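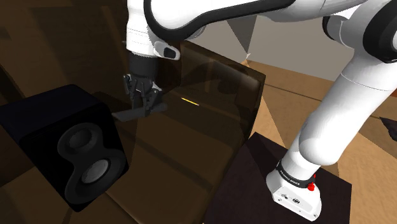
Vilimwood's new bowling consultant would like fewer meetings

The club has announced an outside adviser for the knockout rounds. The coach who has to work with him has some questions.

When Vilimwood Cricket Club put out its statement in November, the wording was grand enough for a national side. A "performance consultant" would join the first team for the last 2 league matches and whatever knockout games followed. The head coach, who has run the side for six seasons, learned the final title from the same email the members got.

I met him at the ground at 7 in the morning, before the nets opened, and asked whether he had been consulted on the consultant. He took his time.

"I was told it was being looked at," he said. "Then I was told it was done. Those are different conversations and I was in one of them."

He asked not to be named, as did the consultant, a former fast bowler who agreed to talk later by phone. The club says both men are "fully aligned," a phrase I have learned to distrust in any sport.

The case for the appointment is easy to state. Vilimwood's bowlers have given away too many runs late in the innings, and they have now lost two semifinals in a row in the closing overs. The new man bowled those overs for a living. The coach was a wicketkeeper and says so freely.

"He knows things I don't know about the yorker, and I'd be a fool to pretend otherwise," he said. "What I want to know is who sets the field. If a kid is running in with nine to defend and he's got one voice telling him full and straight and another telling him slower ball into the wicket, he'll bowl neither. He'll bowl a full toss. I've kept wicket to that full toss."

I suggested that the captain sets the field. He laughed at me, politely.

"On paper."

The club's own figures don't settle much. Vilimwood scored 2,388 runs in league play this season, a healthy total by its standards, and still finished behind Zirnard, who scored fewer and have never had a consultant of any kind. Supporters of the appointment read this as proof that the bowling needs help. The coach reads it as proof that Zirnard catch better.

"We dropped people," he said. "Go back through the scorebook. It doesn't list drops, so go and ask anybody who sat through it. You don't need a specialist to tell you that. You need to hit catches until your hands hurt, mine and theirs."

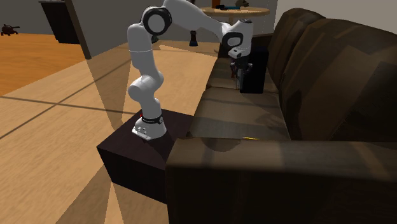
Image: club media library

The consultant, when I reached him, was harder to dislike than I had hoped. He said he had turned the job down once and accepted it on the understanding that he would not attend selection meetings. I asked if that was in writing. It was not.

"I don't want to pick the team," he said. "I want the bowlers for an hour, twice a week, and I want the coach standing next to me while I'm doing it. If he disagrees, he should say it there. I played under a setup with two bosses at Mikeo and it was miserable. You'd get dropped by one and hugged by the other."

Did that setup win anything?

"It won a cup," he said, after a pause. "I wouldn't credit the setup."

He was less convincing on what can be changed so late in a season. A bowler's action takes months to alter, and he agreed he would not be touching anyone's. What he offers is planning: which batter dislikes which length, when to hold an over back, how to get through a bad ball without bowling a second one. All useful. All, the coach would point out, things the club already has a person for.

There is also the matter of what happens afterward. The appointment ends with the season, and the statement says nothing about next year. If Vilimwood win, someone will want the consultant kept on, probably with a bigger title. If they lose, the title will vanish from the website and the coach will be the one explaining it to members. I put this to both of them.

"He's got a point if he's worried," the consultant said. "I would be. I get to leave."

The coach said he wasn't worried, then spent several minutes on the subject. He has seen three captains and a change of ground since he started. He remembers a batting adviser, brought in after a poor run against Yen, who lasted 6 matches and left behind a set of laminated cards. He still has the cards. One says "Be positive."

"Nobody scored a run off that card," he said.

I asked what would persuade him. A win would help, he said, but he would settle for a semifinal in which the last over went to the bowler they had agreed on that morning, with the field they had agreed on, and only one person shouting from the boundary.

And who would that be?

"Well, they haven't told me that either," he said, and went to unlock the nets.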